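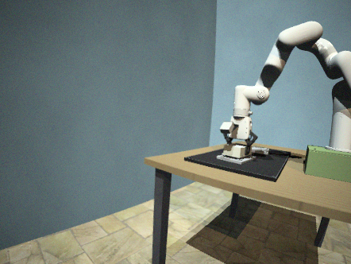

Table and floor, Room 2

WORKROOM INSPECTION - SORNANO BUILDING
Date: 23 April 2021
Inspected by: Amândio Simões

1. Exits and routes
Main door opens fully. OK
Corridor clear to the stairwell. Comment: two pallets from Nernel were against the wall on arrival. Moved to the loading bay during the visit.
Exit sign lit. OK

2. Floors
Tile surfaces level, no loose edges. OK in Room 2. In Room 3 a tile by the sink rocks underfoot - refix before the next inspection.
Mats lie flat. OK

3. Tables and storage
Tables stable under hand load. OK
Shelf load labels in place. Not OK. The label on the tall rack is unreadable. Limit is 400 lb per shelf according to the Valente data sheet. Print and attach.
Heavy items stored below shoulder height. OK

4. Electrical
Cords free of cuts and tape repairs. Not OK. One extension cord taken out of use and tagged.
Panel door closes, circuits labeled. OK, except circuit 3, which is marked "spare" but feeds the hallway outlets. Correct the panel list.

5. Fire equipment
Extinguisher gauge in the green band. OK
Service tag current. Expires in June - book with Nendiline.

6. First aid
Kit sealed and in date. Eyewash bottle missing. Reorder.
Contact list posted. Old phone extension still shown for the front desk.

Open items: rocking tile, rack label, panel list, extinguisher service, eyewash, contact list.
Room 3 sink area stays in use with a floor marker until the tile is fixed.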